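Maschinelles Lernen in der Handhabungstechnik
Skript zu Einheit 6: Woher die Beispiele kommen
Stand: 2026-09-21

Vorbemerkung

In den Einheiten davor ging es um Netze, Verlustfunktionen und die Frage, wie man aus Kamerabildern eine Greifbewegung berechnet. Die Daten lagen dabei immer schon auf dem Server. Diese Einheit handelt davon, wie sie dorthin gelangen, und ich sage gleich, dass ich den üblichen Erzählungen darüber wenig traue. »Mehr Demonstrationen, bessere Strategie« steht in vielen Folien. Selten steht dabei, was eine Demonstration ist, wer sie gefahren hat und wie viele im Papierkorb gelandet sind.

6.1 Was als Beispiel zählt

Eine Episode besteht bei uns aus den Bildern der Handgelenkkamera, den Gelenkwinkeln, dem Öffnungsgrad des Greifers und einem Satz, der die Aufgabe benennt. Dieser Satz wird gern unterschätzt. »Lege die Tüte in die Kiste« und »Räum die Snacks weg« können zur selben Bewegung gehören, und ein Modell, das nur den ersten Satz kennt, hat über den zweiten nichts gelernt. In den Protokollen vom Juli kommen beide vor, dazu Varianten mit Tippfehlern. Bitte nicht stillschweigend korrigieren, sondern im Feld »Bemerkung« vermerken.

Zum Erfolg: Wer die Episode fährt, setzt am Ende selbst das Häkchen. Das halte ich für den schwächsten Punkt des ganzen Verfahrens. Nach einer langen Sitzung wird milder geurteilt als am Anfang. Marisol Gallagher hat deshalb für unser Praktikum eine zweite Durchsicht eingeführt, bei der die Prüfenden das Häkchen der Bedienperson nicht sehen. Von 86 Episoden der ersten Sammelrunde blieben danach 20 strittig. Das ist viel, und es sind keine exotischen Fälle. Meist geht es darum, ob ein Gegenstand »in« oder »an« der Kiste liegt.

6.2 Teleoperation und ihre Nebenwirkungen

Wir sammeln mit dem Aufbau Sorkik, gesteuert über die Software Ister. Beide funktionieren, beide hinterlassen Spuren in den Daten. Menschen am Steuergerät zögern vor dem Zugriff, korrigieren in kleinen Rucken nach und fahren lange Wege zu schnell. Ein Imitationsverfahren lernt das alles mit. Es weiß nicht, dass das Zögern aus Unsicherheit kam. Wer schon einmal einen trainierten Arm gesehen hat, der über einer Dose stehen bleibt, als müsse er überlegen, kennt das Ergebnis.

Die gängige Gegenmaßnahme ist, Pausen herauszuschneiden. Ich bin skeptisch. Manche Pause ist nötig, etwa wenn sich die Finger schließen und der Arm währenddessen stillsteht. Wer blind nach Geschwindigkeit filtert, löscht genau den Moment des Zugreifens.

6.3 Unscharfe Bilder

Eine Kamera am Handgelenk bewegt sich mit dem Arm. Bei schnellen Schwenks verwischt das Bild, Aufdrucke auf Verpackungen werden unlesbar, Kanten laufen ineinander. In der Literaturliste finden Sie zwei Lager. Die einen werfen solche Bilder weg, weil sie angeblich nur Rauschen beitragen. Die anderen behalten alles, weil der Arm im Betrieb dieselbe Unschärfe sehen wird.
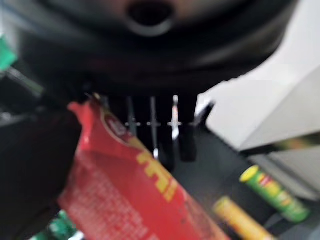

Für das zweite Lager spricht einiges. Große farbige Flächen bleiben auch im verwischten Bild brauchbar: Eine rote Tüte hebt sich weiter vom dunklen Untergrund ab, und ein grüner Zylinder ist von einem gelben zu unterscheiden. Nur sollte man daraus nicht schließen, das Modell habe die Tüte »erkannt«. Vielleicht hat es gelernt, zum größten roten Fleck zu fahren. Solange in der Sammlung kein zweiter roter Gegenstand vorkommt, lässt sich das eine vom anderen nicht trennen, und die Erfolgsquote sagt darüber gar nichts.

Der Filter von Halvorsen, den wir im Praktikum ausprobieren, vergibt pro Bild einen Schärfewert. Verwenden Sie ihn zum Sortieren, nicht zum Löschen.

6.4 Vielfalt, gezählt und ungezählt

Im Datenblatt zu unserem Satz Dollasis steht »15 Gegenstände«. Die Zahl stimmt. Sie verschweigt, dass manche davon fast immer an derselben Stelle lagen und dass Tüten, die sich beim Zugriff verformen, viel seltener vorkommen als Dosen. Eine zerknitterte Tüte sieht in jeder Episode etwas anders aus, eine Dose kaum.

Aufgaben bis zur nächsten Einheit

Sehen Sie die 20 strittigen Episoden durch und entscheiden Sie jede einzeln, ohne Absprache in der Gruppe. Notieren Sie die Regel, nach der Sie entschieden haben.

Entwerfen Sie eine kleine Sammelrunde, mit der sich prüfen ließe, ob ein Modell auf Farbe oder auf Form reagiert. Eine Seite genügt. Geben Sie an, welches Ergebnis Sie von Ihrer Vermutung abbringen würde.

Abgabe als PDF im Kursordner, Rückfragen zur Durchsicht an Marisol Gallagher.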